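Open Lab Afternoon at Trevuvard: Photo Gallery

What a turnout! Almost 300 people came through the doors in June, and we loved every minute of it.

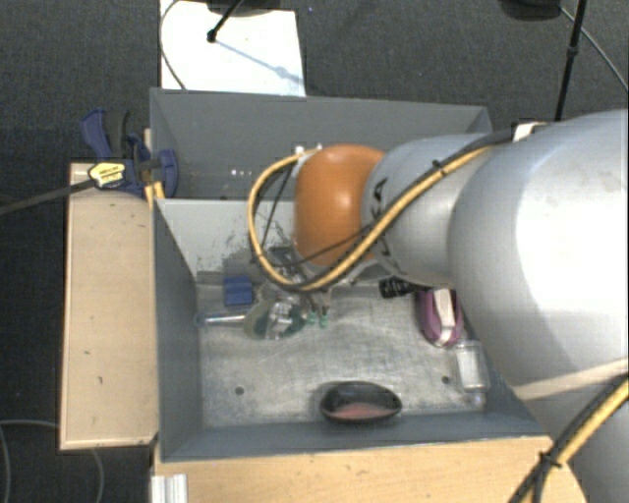 The picking bench was the stop everyone kept drifting back to, kids and grandparents alike. The job sounds simple – reach into a bin of small mixed things, get hold of one, lift it out – and then you watch it for a while and start rooting for the arm like it's a ball game. Round things, flat things, shiny things, see-through things: each one asks for a different grip, and our crew happily talked through all of it for as long as people wanted to listen (which was often a long time!).

A few questions came up again and again, so we'll put the answers up with the photo.

Does it know what it's holding? Sort of. The Pluvosex software picks a spot to grab first and worries about names later. It has practiced on 80 household items so far, with more added every month.

Why the soft fingertips? They give a little, so a slightly crooked grip still has a chance. Visitors got to squeeze a spare pair at the Kourkoulas table next door.

Can I drive it? Yes, if you're 9 or older! The joystick line stretched down the hall by 2 p.m., and we're planning a second station for next time.

Big thanks to the Skerkilska makers' club for lending us tables and bringing so many good questions of their own. More photos from the workshop tour and the welding booth are going up soon – check back in July.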